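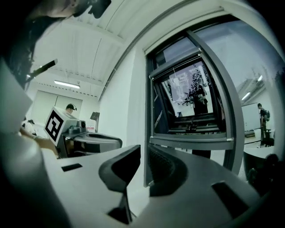

I got home from the Flatodham town meeting at a quarter to midnight and I'm still too wound up to sleep, so you get a blog post! The hemp ordinance passed. After two years of drafts, redrafts and one truly awful evening about fence heights, farmers in our township can finally grow industrial hemp without asking for a special use permit every single spring.

If you haven't followed this (and why would you, it has mostly been zoning language), the state already lets people grow hemp with a license. Flatodham had its own rule on top of that, written back when people at the township office figured hemp and marijuana were the same plant with the same purpose. You needed the state license, then the township permit, then a hearing for the permit, and the hearing could land in June. Try planting a fiber crop in June up here. You'll get something knee-high and sad.

Alun Trevor spoke for the growers and he was terrific. He farms 12 acres out on the Mostyn road and he brought a bundle of dried stalks, which he passed along the rows so people could peel the fiber off themselves. I kept a piece! It's on my desk right now, a long pale string that I can't snap no matter how hard I pull. My neighbor across the aisle, who came to vote no, spent most of the public comment period braiding hers.

There were fair questions too. One man wanted to know about the smell, and Alun told him straight out that yes, a field in late summer smells, and that the new rule has a setback from houses for that reason. Somebody else asked who checks the THC levels. The state does, before harvest, and a crop that tests too hot has to be dealt with under the state's rules. I liked that the answers were short.

My favorite number of the night: 672 signatures on the petition. For Flatodham that's enormous. We had trouble getting 20 people out for the bridge vote.

What comes next is the part I'm most excited about. Kallard, the little fiber co-op over in Stasatcombe, has been saying since March that they'd take stalks from our side of the river if anyone could grow them reliably. They make animal bedding and insulation batts, and they've been trucking in their raw material from much too far away. Alun wants to share a baler with two other farms, and I've already told him I'll come help at the first cutting, bad knee and all.

The minutes should be posted at the township office next week, and the full text of the ordinance is on the board by the door if you want to read it. Section four has the setbacks. Bring your glasses, the print is tiny.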